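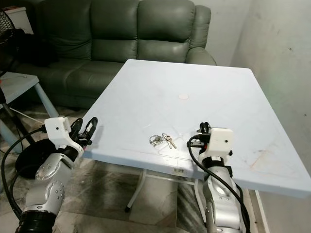 Quiet hours in Dilik: what changes in April

Many of you wrote to us that Dilik sends too many alerts in the evening. From April, each workspace can set its own quiet hours. During this period the app keeps your messages as usual, but your phone does not ring and does not show a banner.

To turn it on, open your profile, go to Alerts, then choose Quiet Hours. Pick a start time and an end time. The shortest period is 60 minutes. If your team works in different time zones, every member follows the clock of their own phone – the administrator cannot change this.

Direct calls still come through in quiet hours. If you prefer silence for calls also, switch off Allow Calls on the same page.

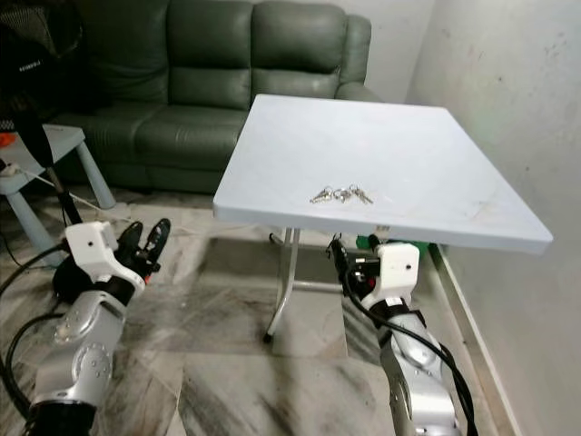

Issue 200

With this version we also repaired the alert summary. Before, the summary showed the oldest message on top, and people at the Helcombe office told us they had to scroll a long way to find what was new. Now the newest message comes first. Messages in muted channels are counted at the bottom, in gray.

In the test, which we ran together with Peeters, 1,649 accounts used quiet hours for 2 weeks. The most common request was for a different schedule on weekends. We could not finish this for the April version, but it is on our list and we will write when there is a date.

One known problem: on some older phones, the app badge still shows a number after all messages are read. Closing the app and opening it again removes the number. We are working on a correction.
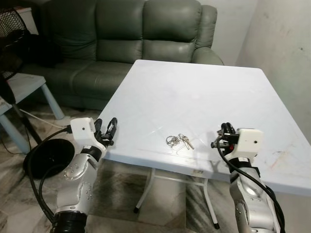
For administrators

You can suggest default quiet hours to new members under Workspace, Members, Defaults. Existing members keep the settings they have now, and they will not receive any message about your change. If you want them to know, please post a short note in your general channel.

The help pages in Grirkenia are already updated. The screenshots there still show the old menu names for a few days – the steps in the text are correct.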